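March, morning

Slept badly again, up before six. The rain had stopped but the gutter over the back step was still dripping, so I put the bucket under it and made coffee. The heating came on late. I need to call about the boiler this week.

Hicham Samir wrote to say he can take the spare bookcase if I can get it down to the street. I said yes. That means emptying it, and I did the top two shelves before lunch. Mostly old manuals, the Rorna catalogs, and magazines I had forgotten keeping. I sat on the floor and read for almost 20 minutes, which is how this job always goes. One page had small robots, one on wheels and one on tracks, printed side by side. I kept that one and put most of the others in the paper bag. 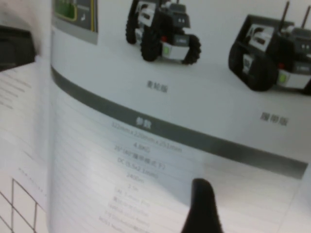
Afternoon

Walked to Hnatiuk for bread and onions. They were out of the dark loaf so I got the seeded one. Paid the water bill on the way home, 78, a bit more than last time.

Did the two lower shelves. Found the Gruvetti lamp instructions and the missing key to the shed, which was inside a dictionary at page 232. I have no memory of putting it there. Tried it and it still turns, though the lock needs oil.

Soup for supper. My back is sore from the lifting. Hicham is coming at 6 tomorrow, so the last shelf has to be done by then.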